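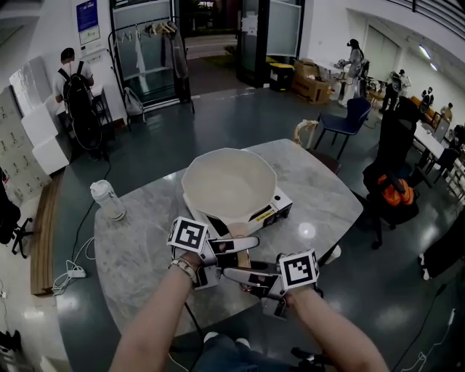

From July, kitchen assistants at the Wostel staff canteens will be able to put in for shifts on the Stirix training team, where they do ordinary kitchen jobs with a gripper in each hand so that the serving arms can be taught from the recordings. The work is paid at the normal canteen rate plus the early-start allowance. Much of the first block is about pans: getting both grippers to the wooden handle of a frying pan on the portable induction cooktop, lifting it, turning it and setting it back. The same move is repeated many times in a session, and people who have tried it say their forearms notice by the second hour. Breaks have been lengthened to match.

So far 18 people have signed up, most of them from the breakfast shift. The team has 973 usable recordings and needs 1,449 before the arm at the Britemton site can be tried on a real service. Until then nothing changes on the counters.

Several of you have asked what happens to jobs once the arm is running. The agreement signed with Wostel says that no canteen post will be cut for 2 years, and that anyone whose hours on the hot counter go down will be offered the same hours elsewhere in the kitchen. It doesn't cover agency staff, and we have raised that again. Cleaning the arm at close is still not in anyone's job description – please don't take it on until it is.

Despina Văduva, who moved over from the Pîrvu kitchen in spring, is the staff contact for the training team. She would like to hear from people who are left-handed, as nearly all the recordings up to now were made by right-handers. Shift requests go through the usual form, with "training" written in the notes box.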